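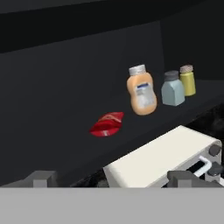 *Fig. 1. A red snack bag and a squeeze bottle on a dark countertop (computer rendering).*

## Week 9 notes: who gets to question a nominee?

Hi all — typed up from my scribbles, so forgive the shorthand. We're still on the Vadmont case, and I want everyone to have the timeline straight before section.

In July the governor picked Ruben Kuipers to run the state water agency. He'd spent years at Hornolico, a company that holds pumping permits on the Jimoreck River, and that's what the whole hearing ended up being about (I'd expected the budget to take up more of it!).

Things I'd like you to know cold:

- The governor **nominates**, the state senate **confirms**. A hearing is where senators get answers on the record, but the vote comes later.
- Senators sent 487 written questions. He answered all but 30 of them before the hearing opened.
- The public comment file ran to 1,175 letters, mostly from the Gashi valley, where the wells are.
- Kuipers promised to **recuse** himself from Hornolico permits for two years. Recuse means stepping out of a decision, and a promise like that isn't the same as a law. We'll argue over how much it's worth.

Watch how he handles the drought question. The governor had called the shortage "a paperwork problem," and Kuipers said plainly that the river is low and pumping is part of it. Then he wouldn't say what he'd do about it. I love this exchange — read it twice, and mark the spot where he switches from "I" to "the agency."

**For section:** read the first 40 pages of the transcript and bring one question you'd have asked him. Keep it short enough to say in one breath. If you were out last time, get the vocabulary list from a classmate, as I've run out of copies.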